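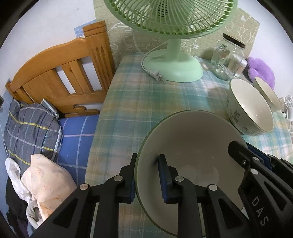

Does the clever skipping rope know something you don't?

June 28, 2018

The handle buzzes when you reach your target. It buzzes again if you slow down, and once more, for reasons the leaflet doesn't go into, when you put it on the floor. After two weeks with the Firnitik rope I had begun leaving it in the hall.

Home fitness kit has been creeping this way for a while. A rope used to be a rope. Now it has a battery, an app and a score out of 10, and it costs several times what your school paid for a whole box of them. The makers say the numbers keep you going. I wanted to see whether they were even right.

They weren't, much. I skipped in the yard behind the Trillstead leisure centre while Bogumił Zawadzka, who has coached boxers there since his own knees gave up, clicked a tally counter. He made it 788 turns. The Firnitik made it rather more, and congratulated me.

"It counts when you wave it about," he said, and waved it about. It counted.

The Wiliveck did better on turns but wanted my weight, my date of birth and my sleep before it would let me start. From these it worked out calories to a decimal place. I asked the company how. The reply spoke of a "personal energy model" and offered me a discount on a mat. 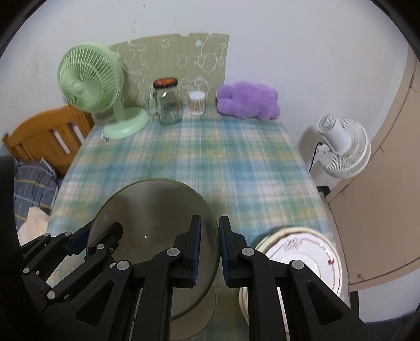
What the coach uses

Zawadzka's ropes are plain plastic, bought in December and knotted where they've worn. His beginners skip in two-minute rounds with a rest between, by the clock on the wall. He doesn't care how many turns they manage. He listens for the feet, and if the landing is heavy he stops them and shortens the rope.

None of the clever ropes mentioned length beyond a line on the box. The Delacroix, the dearest of the lot, came too long for me and couldn't be cut without spoiling the sensor. I tripped on it 6 times in one round. The app put this down as "interval training".

I've sent all three back. The Wiliveck app still writes to me most mornings to ask where I've been.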